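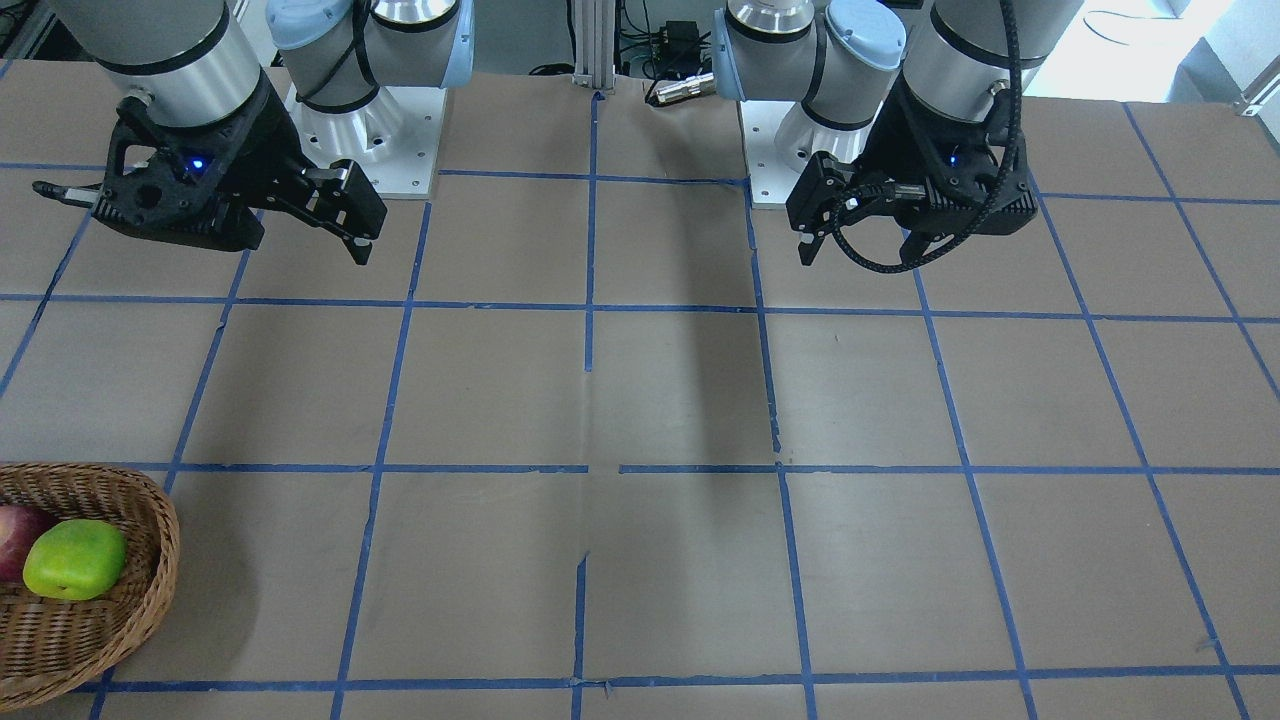 Two-arm cell at the Grasville open day, apples in the basket, grippers held above the table.

1/ Spent the afternoon at the Grurkik lab in Grasville. Seven stations on the floor plan. I stayed at the fruit handling table for most of it. Notes follow, mostly for people who build this kind of thing.

2/ Table is covered in paper and marked off in blue tape. Staff call out a cell, an operator sets the target, the arm goes there. The tape is for the people. The controller works from its own calibration, done that morning.

3/ Both arms run on one controller from Zollberg. Cycle time was not posted. I asked and was told speed is capped at 60 percent when visitors are in the building. Reasonable, but it makes the numbers useless for comparison. 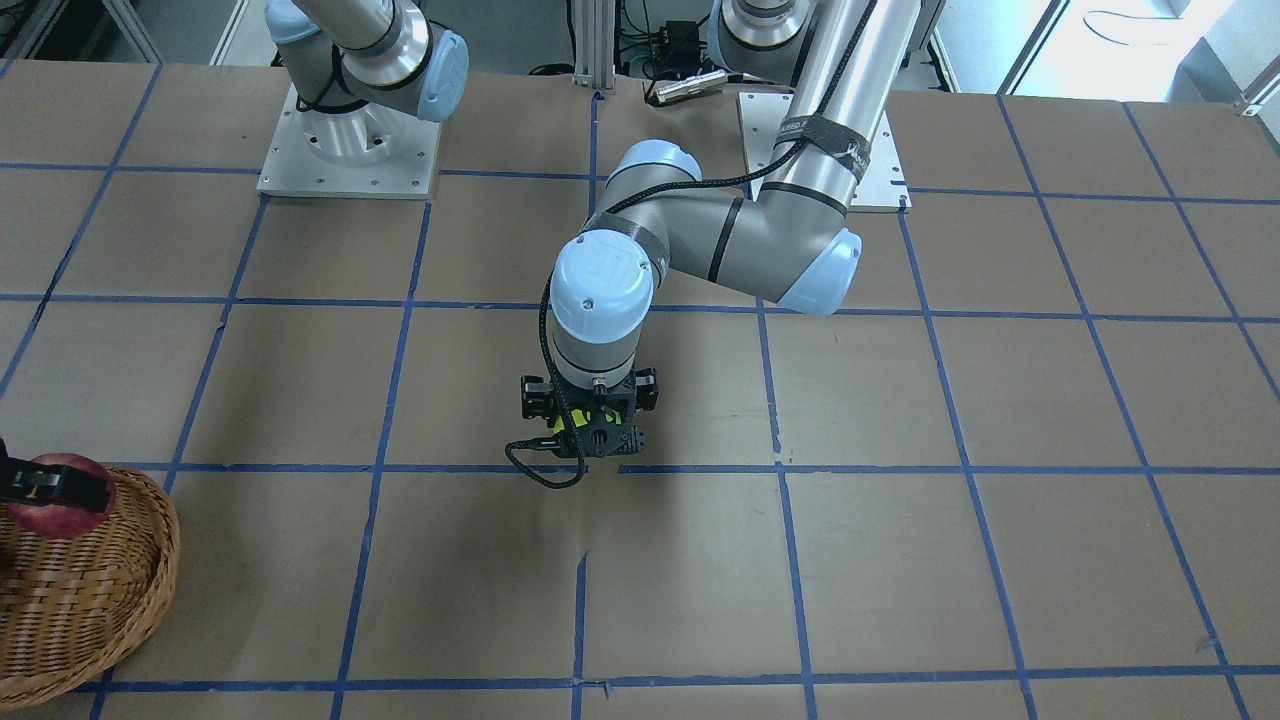
One gripper against the red apple in the basket, the other arm out over the grid.

4/ The basket is the hard part. Woven rim, curved sides, fruit sitting against fruit. A finger needs clearance on both sides of the apple and the rim takes some of it away. I would like to see the same test with a deeper basket.

5/ Cable routing is external on the arm nearer the window, with a loop left at the gripper. Easy to service. I would want to know how it holds up over a long shift. The answer was that they replace it every 5 months.
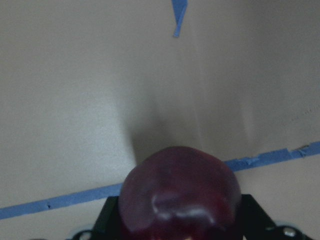 6/ Grip force

Parallel fingers on round fruit means small contact patches. The Khamphan software sets a force limit per fruit type, entered by hand. There is no automatic bruise check. Fruit is inspected by eye the next day.

7/ Wrist view is useful for the last stretch of the approach. Less so once the fingers close, when the fruit hides most of what is under it.

8/ Next open day is in July, doors at 2. Bring your own questions about calibration drift. I ran out of time for mine.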